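Why can you see yourself in a mirror?

Most bathrooms have a mirror on the wall above the basin.

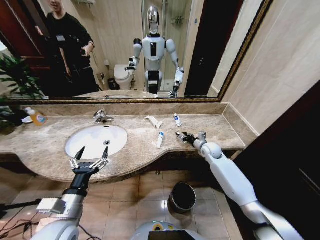
What a mirror is made of

A mirror looks like one solid thing, but it has layers. The front is clear glass. Behind the glass is a very thin coat of shiny metal, often silver or aluminium. Paint on the back keeps the metal from getting scratched.

How it works

Light from a lamp or a window hits your face and bounces off in all directions. Some of it goes to the mirror. The metal is so smooth that the light bounces back in a neat pattern, and you see your face.

A wall is bumpy, even when it feels flat. Light bounces off it every which way, so you can't see yourself in it. Polished taps and shiny stone can reflect a bit too. Curved taps make your nose look huge.

Why it goes foggy

Warm, damp air from a shower touches the cold glass and turns into tiny drops of water. The drops scatter the light. When the glass warms up, the drops go back into the air.

Try it

Csenge Szabó's class at Birkonbridge did this one Wednesday. Write your name on paper and hold it up to a mirror. Then try to write it so that it reads properly in the mirror. Csenge needed more than 20 goes. Names like AVA and OTTO are easy if you use capital letters.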